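June 26, 2019
Brinwood room, hand-held pair, pads and linkage

Continued from the last page. Both grippers were opened again this morning. The complaint from the Jaiswal side was that thin packaging slides down between the fingers when the wrist turns, and that one unit feels "lazy" when it closes. I wanted to see these as two separate faults, because last time we changed everything at once and then we did not know which change had helped.

First the pads. The old ones on unit A were shiny on the inner third, near the tip. I pressed a fingernail in and the surface did not come back so quickly as on a fresh pad. On unit B they looked better but there was a line of old glue at the lower edge, which lifted the pad a little from the finger. So the two pads of B did not meet flat. They met at the tip and left a gap below. With a box you never notice this. With a wrapper you notice it immediately.

Removed all pads with the plastic scraper. Do not use the steel one, it makes marks in the finger and the next glue follows the marks. Cleaned with alcohol, waited ten minutes, glued the new ones (dark blue, the softer sheet from Rundstead). I clamped them with the fingers closed on a strip of 3 mm acrylic so that both faces find the same plane by themselves. Left them under the clamp for 50 minutes. The paper in the box says less is enough but I do not trust it in this humidity.

Then the linkage. The lazy feeling on unit A was not the spring, as I wrote in March and as I believed until today. It was dust and some sugar in the joints, under the rivet heads. I suppose it comes from the food packets, some of them leak a little. I worked the linkage open and closed by hand with a drop of cleaner on every joint, blew it out, repeated until the cloth stayed clean, and put one very small drop of the dry lubricant. No oil! Oil catches the crumbs and then we have the same problem in three weeks, only stickier.

The rivets themselves are fine. I tried each one for side play with the thin screwdriver and could not feel anything. If one day there is play, the complete arm must be changed, we can not press new rivets here. There is one spare arm in the Nusumik drawer, in the bag with the red tape. Please write in this book if you take it.

After the glue had time I measured closing force with the small kitchen scale method (scale on its side against the block, close fully, read, open). Unit A before cleaning gave me a different number each time, which is already an answer. After cleaning the reading was 162 on each of the 10 closings, in the grams the scale shows. I know this is not a real force measurement, it only tells if the thing repeats. Unit B I did not write down before, my mistake. After: also steady.

Then reassembled both, tightened the two side housings crosswise, a bit at a time, and went to the practice set-up with the mattress and the packets. Thin wrappers first, gripped flat between the pads and lifted upright, because this is where a bad pad shows itself. 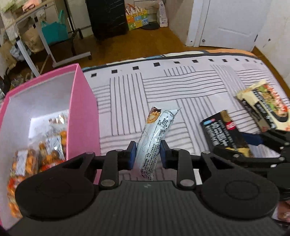

Anju Shakya asks whether the softer sheet will not simply wear faster, and whether we are buying good grip this month with double work in the next one. She also remarks that the pad edge should be rounded with fine paper before gluing, otherwise it begins to peel exactly where it touches the table or the bedding, and that the pairs she looked after in the other room always failed at this corner and never in the middle.

My answer to both: yes, it will wear faster, I am sure of it, but I do not know how much faster. I have put a small cross with white pencil on the inside of one finger of each unit, under the pad line, so we know these are the pads from today. When somebody changes them, please note the date and which place was worn. For the corner she is right and I did not do it. I have rounded the corners now with the pads already glued, it is less pretty but it works. For the next set do it before.

About the grip. A wrapper gripped with the full width of the pads stays where it is when I turn the wrist slowly to one side and back. Gripped only with the tips, it can still rotate between the pads like a flag. I do not think any pad material will solve this, it is a matter of how deep you go with the fingers. I will say this to the people who hold the grippers, they tend to pinch with the last few millimeters because they want to see what they are taking.

Boxed food is easy in comparison. The only trouble I had with a box was when the jaw came over it from the side and the lower finger had no room under it, on the soft bedding it pushes the box down into the sheet. Better to come at it across the narrow side, or lift one edge a little first. I mention it because the fingers were blamed for this one also, and the fingers are innocent.

Small things found on the way:

One screw on the side housing of unit B was a longer type than the others and touched the inside of the ribbed body. You could hear it as a light click near the end of the stroke. Replaced with the correct length. If you hear the click on another unit, look there first before you open the linkage.

The scraper is broken at one corner. I ordered nothing yet.

The acrylic strip for clamping is now in the same box as the pads, with a label. Please let it live there. I spent a stupid amount of time today searching for it, and it was under the scale.

Wipe both pads with a dry cloth when you stop for lunch and again at the end. With a damp one only if there is sugar on them, and then wait until they are dry before you close the fingers, otherwise the two faces stick together and the soft material pulls. I did this to one set in March and had to throw it away.

Still open:
Closing force of unit B, do it properly, before and after, at the next cleaning.
Ask Rundstead if the softer sheet exists also in a thicker cut.
Check the corners of the pads on both units after the next long session with wrappers.
Try the linkage joints again with the screwdriver, with the lubricant settled.

Both units are back on the shelf, fingers open, the clamp strip NOT between them.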